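# Visit to Distulo, Stitham

Thursday, October 4, 2018. Hosts: Marlies Prantl and Cosmin Coman.

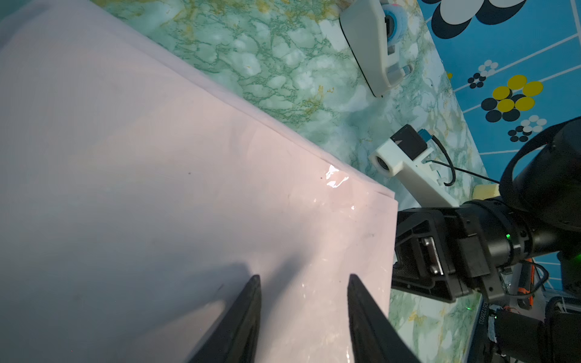

*Wrist camera view at the folding station, gripper open over the pale sheet. Second arm at right, tape dispenser behind.*

Distulo collects examples for a learning system that handles soft materials. Coman runs the floor and took us through it first. An operator guides both arms through a task, the cameras and joint positions are recorded, and the operator marks the take as keep or discard. The target is 200 takes per task. Folding stood at 2093 kept takes over 11 tasks when we visited.

Prantl looks after the data. She said glare on shiny sheet was their main headache in May, and they now leave it in on purpose so the model sees the colours and reflections it will meet later. Patterned work surfaces are used for the same reason.

Themis Drakos asked about failed grasps. They keep the first 100 for each task in a separate folder, labelled by cause. We should do the same on Radu.

I tried one fold and it was discarded. The left arm is stiffer than ours.

To follow up: Prantl will send the labelling sheet to Viorica Căpraru.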